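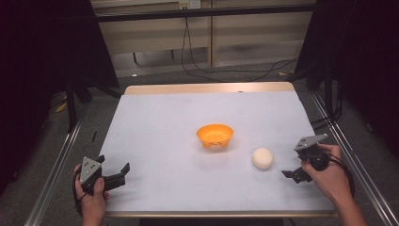

So the play has a title now, which means I have to finish it. For most of the fall it was saved on my laptop as "thing with the ferry," and I could pretend it was a hobby. Then Solène asked what to put on the poster, and I said "The Last Boat to Sturholm" before I had thought about it at all, and she wrote it down in pen.

Some of you have been reading along since I was moaning about the first scene, and thank you, really, your comments kept me going through a very gray November. For anyone new: it's a one-act, four people stuck in a ferry waiting room overnight, and it's going up at the Gallcombe Playhouse in March as part of their evening of short plays. Solène Mallet is directing. I met her when we were both in a truly terrible murder mystery dinner in Riltley (I was the vicar's sister, she was the corpse and then, after the soup, a policewoman) and we have been plotting to work together ever since.

We had our first full read-through last week, in Solène's living room, with everybody squashed onto two couches and the radiator clanking. I had been dreading it. I've acted in plenty of first readings and I always thought the writers looked a bit green, and now I know why. You sit there with your own copy and a pencil, trying to look like a calm person who takes notes, and every time somebody breathes in the wrong place you want to crawl under the rug.

It ran 29 minutes. Our slot is 25. I had been timing it at home by reading all the parts aloud to myself at top speed, which I now see was cheating.

The good news first. The vending machine argument works! I was so sure that bit was only funny to me — I wrote it at one in the morning with a head cold — and they could hardly get through it. Our Gilbert (that's the character, the retired harbor pilot who won't admit he's on the wrong side of the water) got a laugh on a line I had never once thought of as a joke. All he says is "I know this floor." I have no idea what he did with it. I wrote LAUGH?? in the margin and underlined it twice.

The less good news is the middle. There's a long speech where the younger sister explains why she never came home for the funeral, and I love that speech. I worked on it for most of the summer. It comes to nearly two pages, and about halfway down the first one I could feel the room get polite. You know that feeling if you've ever been on a stage, when people are listening very nicely. Our actress was doing everything a person could do with it. The trouble is that she'd already told us the whole story three scenes earlier, just by not taking her coat off.

Solène didn't say anything until the others had gone home. Then she made tea and asked me what I thought the speech was for, and I talked for ten minutes, and she said, "Well, could she say that bit about the bus?" There's one line in it about a bus. I'd forgotten it was there.

I went home a little sulky, I'll admit. I sulked through breakfast too. Then I opened the file, which stood at 3,918 words, and saved a fresh copy so I wouldn't panic, and started taking things out. The bus stayed. Most of the rest of the speech is gone, and so is a whole business with a lost umbrella that I had been carrying around since the very first draft out of pure loyalty. I'm aiming to land a little over 3,000. When I read it through tonight I missed the umbrella for a page or so and then I didn't.

What I still haven't cracked is the ending. Right now the boat horn sounds and they all look up and the lights go down, and it's fine, it's pretty, but I've seen that ending in other people's plays and I suspect you have too. Solène wants to try it with no horn at all. I want to try it with the horn much too early. We're going to do both at the next rehearsal and let the cast tell us.

I'll put up the dates and the ticket link as soon as the Playhouse sends them over. It's a tiny room, so if you're within driving distance and you'd like to come, do let me know and I'll nag you personally. And if anybody has a bench — a proper ugly waiting room bench, the kind with the armrests that stop you lying down — please, please write to me.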